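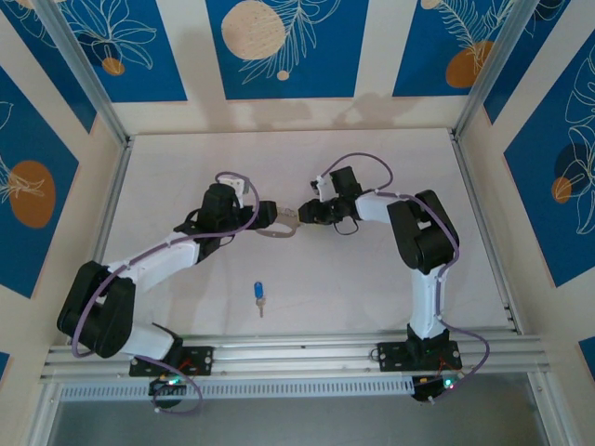

Handcuffs, more or less in mid-air.

Friday, December 4, 2009

Back from the escapology evening at the Brorgate with a headache and a programme that cost more than the beer. I said in October I wouldn't go to another of these and then Yasaman Amini rang with a spare ticket, and it was raining, and there I was in row F behind a man in a hat.

The act was called Kenon. One word, naturally. According to the programme he has got out of 200 pairs of handcuffs in 15 countries, and I would like to know who was keeping the tally. He came on looking like a supply teacher and told us a long story about being locked in a cell at Brarkley as a young man and walking out before the tea was cold. I have been to Brarkley. It has a bus shelter and a chip shop. If there was ever a police cell there it must have been in somebody's garage.

Then the cuffs. Two people were asked up to inspect them. The first gave them a tug and said they seemed fine, which is what anyone would say with a room full of people looking at them. What does a dental receptionist know about a ratchet? I wouldn't know what to look for either. You'd have to take the lock apart on the kitchen table, and even then he could swap them on the way back to the stage. The inspecting is the part of these shows that bothers me most. It proves nothing and takes ages.

He got out in 40 seconds behind a cloth. Always a cloth. Y. clapped like mad and said I was being a misery. I said if he could do it without the cloth I'd clap too. She said then it would just be a man picking a lock, and I didn't have an answer to that until I was on the bus, and the answer is that I would quite like to watch a man pick a lock. I'd pay for that. There's some skill in it.

I did read up on this a bit when Dad gave me the Paterson book (still can't find it, think it went in the box with the road atlases). Paterson's line is that a great many old cuffs opened with the same key, so if you owned a decent bunch of keys and had somewhere to hide it you were most of the way there. The rest was puffing and groaning and making it last. I find that much more interesting than the story about the cell. But Paterson also says the old performers could put a shoulder out whenever they liked, and gives no source for it, so I don't trust him all the way either.

Second half was a mind reader. He told a woman in the front she had recently been thinking about a journey. It's December. Left my coat on for that one.

Walked Y. to the station. She wants to go again when he's back in the spring, with the water tank. I said we'll see. She said I'd told her the same last time and then talked about nothing else for a week, so I changed the subject to her kitchen, where the fitters have now been 7 weeks over a job they priced at two.

Must ring the gas people in the morning. Boiler is making the noise again, and I don't believe what the last man said about the valve.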